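Kostach Home Appliances
Call for participants: written instructions study, compact countertop ovens
Posted 2022-07-06
Study lead: Evanthia Spanos, Technical Documentation

Kostach is recruiting adults to test draft user manuals at its Wiltside office. No technical background is required. Sessions are held through the end of October. 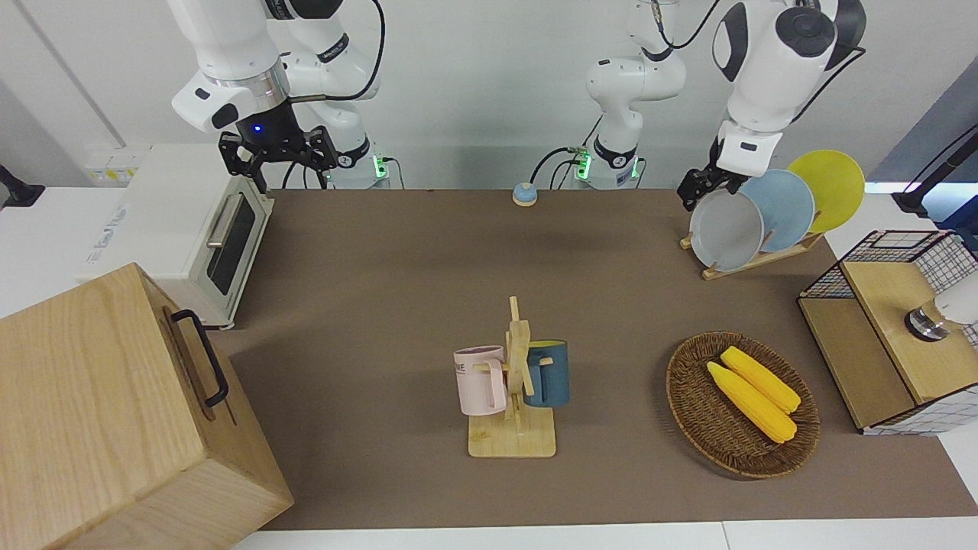
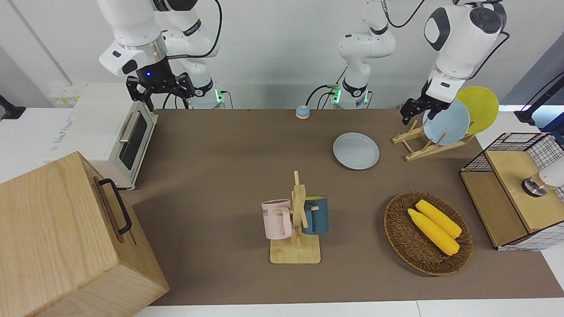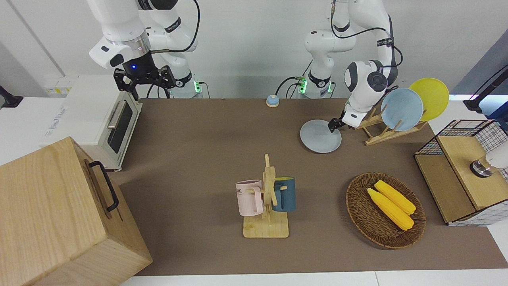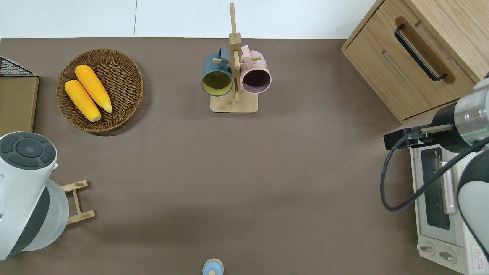
The study measures how well a reader can find, follow and recall printed instructions for a small kitchen appliance. Participants work with two versions of the same manual, one arranged by task and one arranged by control. The appliance category is the toaster oven, such as the white one in the first three pictures, and the tasks cover placement, first use, timer settings, crumb tray removal and cleaning. Food preparation passages are limited to plain items; corn on the cob, as in the basket in the last picture, is used in the section on reheating. Reading time, page turns and errors are recorded by the moderator on a paper form.

What takes part in a session
Intake form and consent, reading task A, break, reading task B, recall questionnaire, short interview. Total time is 67 minutes including the break. Each participant attends once. The order of the two manuals is assigned by the study office and cannot be changed on request.

Who can apply
Applicants must be 18 or older and read English at an everyday level. Reading glasses are permitted and should be brought if normally used. Applicants must have prepared food at home at least once in the past month. Ownership of a toaster oven is neither required nor a disadvantage.

The following persons are not eligible: current or former employees of Kostach or Manolakis, persons who write or translate manuals for a living, and anyone who took part in the pilot round.

Payment
Participants receive a fixed payment of $224 by check, mailed within 5 business days of the session. Partial sessions are paid in full if the moderator ends them and at half rate if the participant does. Parking is validated at the front desk. Travel costs are not reimbursed.

Data handling
Questionnaires are stored under a participant number. Names are kept on a separate list held by Jitendra Pant and destroyed when the final report is accepted. Audio of the interview is recorded only with written consent. Declining audio does not affect payment.

How to apply
Send name, age range, phone number and preferred time of day (morning or afternoon) to the study office, attention Yesenia Tlapale, quoting reference 2905. Applications without the reference number are not processed. Selected applicants receive a confirmation letter with directions and a copy of the consent form, to be read before arrival and signed on site.

Large-print copies of both manuals are available if requested at the time of application.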